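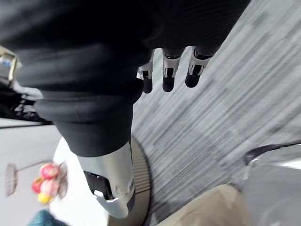 My Sweater Weather Cheat Sheet

Every September I drag the knits out from under the bed and every September at least one of them has something wrong with it. A moth nibble, a baggy elbow, a cuff that has given up on life. I've been knitting badly and washing carefully for most of my adult life, so this page is where I keep everything I've learned, mostly so I can stop hunting for it on scraps of paper. Help yourself!

Washing

I wash wool far less than I used to. A good airing on the back of a chair overnight, or outside on a dry breezy morning (in the shade, please, dark colors fade faster than you'd think), does for most of mine. When one does need a bath, I fill the sink with cool water, add a small squirt of wool wash, push the sweater under and walk away for twenty minutes. No rubbing. No swishing it around like you're panning for gold. I did that to a gray cardigan once and it now fits a medium-sized teddy bear.

Rinse in water that's the same temperature as the wash. Then lift the whole thing out with both hands underneath, because a soaked sweater is heavy and if you haul it up by the shoulders the sleeves will reach your knees.

Black and navy knits get their own sink of water. I've had ones that ran for the first four washes and then never again. If yours is still bleeding, keep it away from anything cream until the rinse comes up clear.

Drying

Lay it on a thick towel, roll the towel up like a sleeping bag, and kneel on it. Then unroll, move the sweater to a dry towel, and pat it into shape. I have a mesh drying rack from Marino, a store near me that sells a bit of everything, and it's fine, but for years I used an old window screen across the bathtub and that was fine too.

Keep it away from the radiator. I know. It's so tempting.

Stretched-out cuffs

This is the one people ask me about most. Ribbing stretches when you shove your sleeves up to your elbows all day, and I do, constantly, so I've had practice. Try these in order:

Dip only the cuff in warm water, squeeze it out, then squash the ribs together sideways with your fingers so they stand up close like an accordion. Let it dry flat like that. With real wool this fixes most of them.

If it's still floppy, do the same again and give it a shot of steam from an iron held above the knitting. Above, not on! Once you press ribbing flat it stays flat, and with acrylic you can kill it for good in a couple of seconds. I skip the steam on acrylic altogether.

Still floppy? Knitting-in elastic. It's a very thin clear or colored thread and you run it through the back of the ribs on a blunt needle, three or four rows, knotted loosely. I buy mine on a 200 yard spool and it lasts forever. For black sweaters get the black kind, the clear one catches the light.

Cotton cuffs are a different animal. Cotton has hardly any spring in it, so go straight to the elastic and save yourself an evening.

Pills and fuzz

I've used a Zurnix fabric shaver for a while now and I like it, except that it eats batteries. Lay the sleeve over something flat and firm (I use a hardcover cookbook inside the sleeve) and go in little circles with hardly any pressure. Stay off the ribbing, where the blades can snag the raised bits. Pills on cuffs I snip one at a time with nail scissors while the TV is on.

Snags

Never cut a loop. Push it through to the wrong side with a crochet hook or a blunt needle, then tug the stitches on either side until the slack evens out. If there's a bit left over, leave it inside where it can't bother anybody.

Moths

Wash before you store, always, since the little pests go for skin oil and food spills first. Then into zip bags or a lidded tub. I like cedar blocks for the smell but I wouldn't trust them alone – they fade, and you have to sand them to wake them up. If you find a hole, bag the sweater and put it in the freezer for a week or two, then shake it out well outdoors.

Folding

Fold, don't hang. If your closet leaves you no choice, fold the sweater in half lengthwise, lay it over the hanger with the hook at the armpit, and drape the body and sleeves over the bar on either side. Looks silly, works great.

Next up on my list is darning elbows – I have a navy pullover waiting that's more hole than elbow.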